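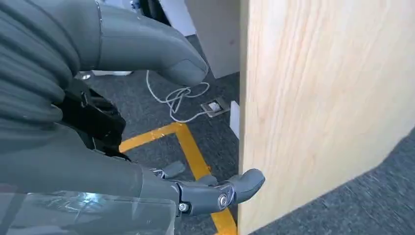

Gray thumb and finger, close up

Re: [nellstead-transit] Route 17 timetable from February

On the Nellstead list, a rider from Dondow wrote:

> Does anyone know if the new 17 still waits for the
> train at Nellstead station? The draft has it leaving
> at 6:42, and the train gets in at 6:40. I can't make
> that with a bike. I'd also like to know if the stop
> outside the Celler warehouse is staying.

The short answer on the train is no, at least on paper. The draft takes out the 5 minute hold at the station in the evening. Drivers can still wait if they see people coming over the footbridge, but they are not required to, and the last bus of the night is treated the same as the others.

The Celler stop stays. It moves to the far side of the intersection, next to the Ouazzani bakery, and it gets a shelter. The old one was only ever a pole.

I went through the ridership sheet that came with the draft. It gives some 230 boardings on a normal weekday for the whole route, with the heaviest load between Dondow and the station in the morning. Evening trips are lighter, but most of those riders are coming off the train – so the hold matters more than the totals suggest.

Comments are open until the end of the month. If you write in, give the train you arrive on and the stop you get off at. A general complaint about the schedule will be filed with the rest.

Has anyone tried the 6:42 with a folding bike? The rack on the front of the 17 only takes two.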